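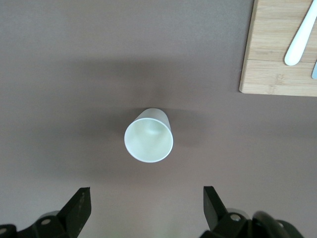
Ticket: Paper cups leaking at the bottom seam, coffee corner, second floor
Opened by: Mohsin Lashari
Opened: 6 December 2021
Product: Skurkum white paper cup, plain, 300 ml
Status: solved, waiting for replacement boxes

Problem

People on our floor complain that the cup makes a ring on the table after they leave it standing with hot coffee. The cup does not drip when you hold it. The water comes slowly from below, where the bottom is joined with the wall. We use the same cups since July and did not have this before.

What I checked first

I thought it was the table. The top is smooth and matte and every drop stays on it, so maybe somebody did not wipe well. I wiped it dry, put a cup with cold water and waited 15 minutes. No ring. Then I made the same with hot water from the kettle and there was a thin wet line under the cup.

Next I thought it was the kettle, that it pours too hot for this kind of cup. The paper on the box says the cup is for hot drinks, so this should not be the reason. I tried also two cups of the older Farkel brand that were left in the cupboard. Same water, same table, no leak.

Looking inside

I took new cups from the opened box and looked in them from above, under the lamp. In some of them there is a small fold near the bottom, where the base meets the wall. In others the bottom is flat all the way. I filled both kinds with hot water and put them on kitchen paper.

Result: the cups which leaked all had the fold. But not every cup with the fold leaked, so please do not throw away a cup only for this. For cold drinks I had no leak with any cup.

Asked the supplier

I wrote to Pirelura, where we order. They answered the next morning and asked for the number on the side of the box. Ours ends with 1930. They said they will exchange 2 boxes, the opened one also, and we don't need to send the cups back.

What to do until then

- Use the opened box for water and juice only.
- For coffee and tea take your own mug, or the Farkel cups as long as they last.
- If you must use a white cup for tea, put it on a saucer and not on the cutting board. The board takes a stain from tea very easily and I already sanded it one time.

I will close the ticket when the new boxes are here and I have tested a few cups from each.

Comments (4)

tazi_desk
Same thing with us on the fourth floor. I was blaming the machine. Can you look at our box too?

Mohsin Lashari
Yes, please send me the number from the side of the box - it is under the barcode.

tazi_desk
Ends with 1930 as well.

kl_reception
Is it ok for soup?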